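Trunent HG-2 Hand-Held Gripper
Two-finger tool for textile handling and operator demonstration
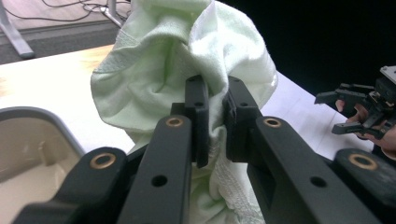 Application
The HG-2 is used for grasping towels and similar soft goods, singly or in pairs at a shared table. Finger arms are matte black with round brass bushings. Fingertip pads are replaceable – order code 918.

Good practice
Gather terry fabric into a narrow neck before closing. Keep stitched hems clear of the pads where the task allows. Where two tools work side by side, agree on who closes first and keep fingers behind the linkage bars. Route floor cables away from the standing position.

Inspection
Check bushings and pads before each shift. Scuffs on the arms are acceptable; play at a bushing is not. Remove lint from the pad faces with a dry brush. Do not oil the pads.

Documentation
The risk assessment template (form 194) is supplied with each tool and must be completed by the site before first use. Technical contact: Parisa Ansari, Trunent.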